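Shadow cascades ate my Tuesday

Quick one, I have a run finishing and want to write this down before I forget what I changed.

Background for anybody who skipped the last post: I'm training a small grasp policy in sim, wrist view only, no depth. It gets the picture, it outputs a little delta for the gripper plus open/close. Tesau does the scene generation, Filo is my own wrapper that shuffles objects and surfaces and lights and writes out episodes. Filo is held together with tape. Moving on.

Symptom: success rate fine on plain tables, garbage on the fancy ones. Same objects. Same start poses. Spent all morning convinced it was the textures. Veiny marble, lots of thin bright lines, I figured the encoder was latching on to those. So I pulled 376 failed episodes and just looked at the last view before the fingers close. Tedious. Should have done it first.

Not the marble. Well, partly the marble. Mostly the shadows. The arm's shadow map was rendering at some tiny resolution, so you get these chunky staircase edges cutting across the surface, and the policy treats them like geometry. It would drift toward the sharp end of the shadow and close on nothing. Over and over. Plain tables had the soft light preset, so no hard shadow, so no problem. I had two things tied together in the randomizer and never noticed. Classic.

Where the setting lives, for future me: the shadow resolution is in the light block of the scene config, NOT in the render block. The one in the render block gets silently ignored if the light has its own. I changed the wrong one twice and then regenerated everything, twice. Each regenerate is 3675 episodes. Yes I should have tested on 15. I know.

Fixes so far:

Bumped the shadow resolution on the lights. Slower but ok.
Split light preset and surface into seperate random draws.
Kept a slice of the ugly blocky ones in training on purpose, 3245 clean-ish and the rest nasty. Not sure about this one. Pramen (the eval harness) has a shadow-only split now so I can at least see if it helps.
Turned off the color jitter I added last month to fix what I thought was the same bug. It wasn't.

First checkpoint after the split looks better on marble. Still bad on small round things when the fingers start off center, it closes early on whichever side is nearer and shoves the thing along. That's a control problem I think, the delta clamp is too loose near the end. Or the action chunk is too long and it's committed before it gets a fresh look. Going to try shortening the chunk tonight, clamp after, one at a time this time.

Someone asked in the comments about moving over to Hirvonen for the planner side. Maybe. I don't really have a planner right now, it's just the policy and a dumb retract at the end that goes straight up. If the centering doesn't improve I'll bolt on a pre-grasp step and let teh policy do only the last bit. Config diff goes up once I've cleaned out my paths. 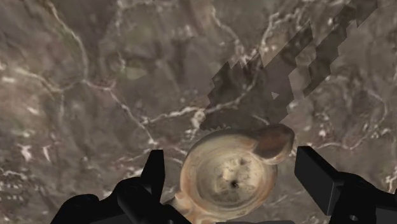
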